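I moved to Busbridge for the bakery. Well, for a job too, but I'd eaten one of Rupert Gasser's rye loaves on a visit and that pretty much settled it.

Rupert bakes 124 loaves a night, and when they're gone he locks up. I asked if I could come along for a shift and he told me to be at the back door at 11 with my sleeves rolled up. By midnight I had dough in my hair (and, somehow, in one shoe) and I was having the best time!

The starter came from Fabian Ortner, who used to run the old place over in Postetside. It smells like apples and wet cardboard – better than it sounds. Rupert feeds it twice a day and takes it on vacation in a cooler.

My own shaping was terrible. He sold my loaves anyway, at half price, and I bought one back for breakfast.
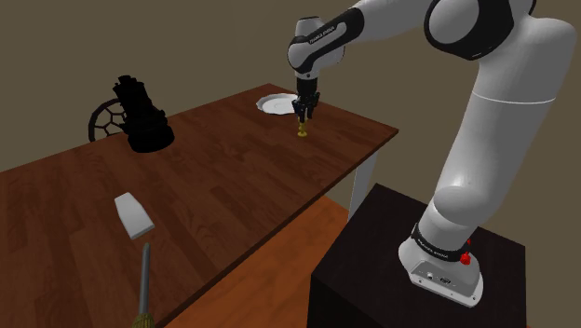 Trying it at home

Start with a plain rye and give it all night. Mine came out flat the first two times, and I still ate every slice with too much butter.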